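Part 3. Setting up the work surface

OK, you've got the table together and it doesn't wobble (if it does, go back to Part 2 and redo the feet, I'll wait). Now we get to the bit I like best, which is putting a nice smooth top on all that slotted aluminum. I've done this on my own bench in Mestville and on two more for friends, and the steps below are the ones that stuck.

What you need

A marble-patterned slab or mat, smaller than the table
A soft cloth and some plain dish soap
Masking tape
A few small wooden cubes, plain, no paint
A sheet of paper and a pencil

1. Clear the rails. Everything falls into those slots – crumbs, screws, pencil leads – and one stray screw under the slab will make it rock. I run a dry paintbrush down each groove and then vacuum along the edges.

2. Wipe the rails with a damp cloth and let them dry all the way. I once skipped the drying part and found gray streaks on the back of the slab in May, when I finally lifted it up to move house.

3. Get someone to help you carry the slab if it's a heavy one. Emanuel Dinu took the other end of mine, and we still had to set it down twice between the door and the table!

CAUTION: Don't slide a heavy slab across bare rails. Lower one long side first, get your fingers out, then lower the other. The rails can scratch the back, and the slab can nip you hard.

4. Leave bare rail showing on at least two sides. You'll want the slots later for clamps and posts, and it gives you somewhere to put papers that isn't your nice clean top. My own strip is 100 mm wide and I wouldn't go any narrower.

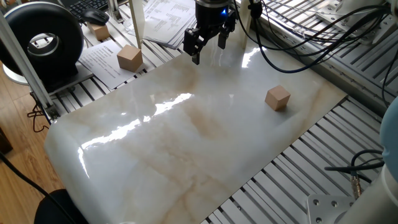
5. Now check for level, and this is where the cubes come in. Set one down flat on the slab and press gently on the top with a finger. If the slab rocks when you press, slip a folded bit of paper under the low corner and try again. Move the cube over and repeat until you've been to all the corners and the middle.

6. Pick your home spots. I put a small piece of masking tape wherever a cube is supposed to start, then write down the distance from the two nearest edges on my sheet of paper. My favorite spot is 200 mm in from the long side. Yours can be anywhere you can reach without leaning.

7. Sort out the lights. A polished top throws glare right back at you, and pale veining gets hard to see when it does. Walk around the table, look from where you'll be working, and tilt the lamp until the bright patches are somewhere you don't care about. You won't get rid of all of them (I've tried, believe me).

NOTE: If the glare drives you crazy, a matte top from the Ardeleanu list in the back of this guide fits the same table. It marks more easily, though, and I still like the shiny one better.

8. Keep the keyboard and mouse off the slab. Give them their own place at the far end, with your printouts close by, so you can check a page without shuffling everything around.

Looking after it

Soap and water is plenty. Wipe along the length, dry it right away, and peel the tape off slowly once you're done with it. Old tape leaves gum behind, and the gum picks up every bit of dust in Utelton. Store the cubes in a bag or a lidded box. They get grubby from handling, and a light rub with fine sandpaper brings the faces back.

If your slab still rocks after you've shimmed it, the frame is probably out of square, so turn back to Part 2, step 6, and measure the diagonals again.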